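Evholm Open Day

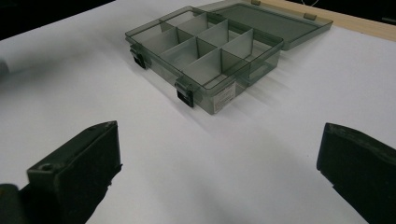 The Evholm Open Day is a public demonstration of robot handling work held once a year at the Phuthong workshop. It was started by Delali Appiah and Parvathi Sastry, who wanted people from local repair shops and small packing firms to see the machines at close range. The first event was held in March and drew roughly 200 visitors. The handling tasks use ordinary household goods. One of them is a see-through plastic organizer box with a hinged lid, small compartments and black snap latches, set open on a white tabletop within reach of a two-fingered gripper. Visitors may suggest a task, but the staff decide whether it is tried.

Program

The second open day took place on May 12, 2025. It was led by Sunee Srithong, with Ademir Vieira in charge of the tables. Morning sessions covered picking up small parts and placing them in trays. Afternoon sessions covered lids, latches and drawers, which Vieira described in his opening talk as "the slow half of the day." Each session ended with questions from the floor.

Recordings

Handling runs made at Phuthong are stored in a collection called Presari. At the time of the second open day it held 3,653 runs, including failed ones. Sastry has said that failed runs are kept under the same rules as the others. Visitors can ask to see any run played back on the screen by the entrance.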